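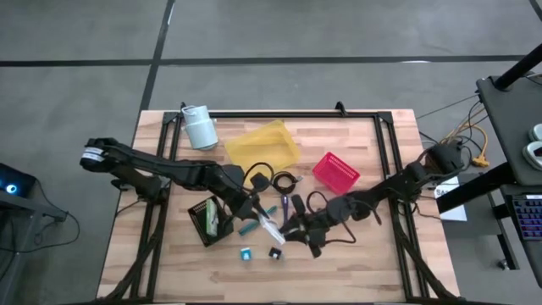
Rectangular butcher-block top, light striped wood.

Home | Tops | Legs and Bases | Finishes | Freight | Contact

This site uses cookies to keep your cart and remember your shipping region. By continuing you accept their use. OK

Driredel 327 Butcher-Block Bench Top

The Driredel 327 is an edge-glued hardwood top for workbenches, packing tables and general shop furniture. It is supplied as a flat rectangular panel without legs or hardware. The panel can be fixed to steel or wood bases, including the Prudel fixed-height base and most open-frame bases with slotted top rails.

Construction

Each top is built from full-thickness strips, glued face to face under pressure and sanded flat on both sides. Strips are sorted for moisture content before glue-up. They are not sorted for color, and adjoining strips will show some contrast. Small tight knots and mineral streaks are allowed on the underside and are not grounds for return.

The long edges are eased with a small radius. Square edges can be ordered for tops that will be butted together in a run. Ends are sealed with wax before packing. If a top is cut to length on site, the fresh end grain must be sealed the same day.

Specifications

Model: 327
Species: hard maple (standard) or beech
Shape: rectangular
Glue: water-resistant, type II
Surface: sanded, both faces
Finish: unfinished, penetrating oil or clear lacquer
Edge: eased or square
Maximum static load, evenly spread, on Prudel base: 3,470 lb
Supports required: 4 legs or two full-depth end frames
Warranty: 3 years against glue line failure

The load figure applies to a top supported at both ends and along the rear rail. It does not apply to point loads such as vises, arbor presses or engine stands. For these, add a cross rail directly under the load.

Finish options

Unfinished tops must be coated within two weeks of unpacking. Coat both faces and all edges with the same product and the same number of coats. A top that is sealed on one face only will take up moisture on the other and cup.

Penetrating oil is the usual choice for assembly and repair benches. It can be renewed in patches without stripping the whole surface. Lacquer resists coffee, light solvents and pencil marks better, but damage to the film has to be sanded out and recoated.

None of the finishes listed is suitable for continuous contact with water. For wash-down areas see the MacKinnon stainless tops.

Mounting

Let the top stand in the room where it will be used for at least two days before mounting. Stand it on edge or support it on battens so that air reaches both faces. Do not lay it flat on a concrete floor.

Wood moves across the grain with changes in humidity. Use slotted brackets or oversize holes at the front rail and round holes at the rear rail, so that movement is taken up toward the front. Pilot holes are required for all screws. Screws should enter the top by no more than two thirds of its thickness. Do not glue the top to the base.

On carpet, check the base for level after the first week of use and adjust the feet if needed. Load spreader pads are available for soft floors.

Care

Wipe with a damp cloth and dry at once. Oiled tops should be re-oiled when the surface looks pale or feels rough. Glue drips can be lifted with a card scraper held nearly upright. Clamps may be used along any edge; use a wood or plastic pad under the screw foot to avoid dents.

Light dents in unfinished or oiled tops can be raised with a damp cloth and a warm iron, then sanded and re-oiled.

Ordering and freight

Tops ship flat from the Darkham warehouse, strapped to a pallet with corner guards. A liftgate is not included and must be requested when the order is placed. Inspect the wrapping before signing and note any punctures on the carrier's receipt. Cut or drilled tops cannot be returned.

Page revised 12 May 2018.

Related items

Prudel Fixed-Height Base, Welded
Prudel Cross Rail Kit
MacKinnon Stainless Bench Top
Driredel Bench Oil, Clear
Slotted Mounting Bracket, Pack
Load Spreader Pads for Soft Floors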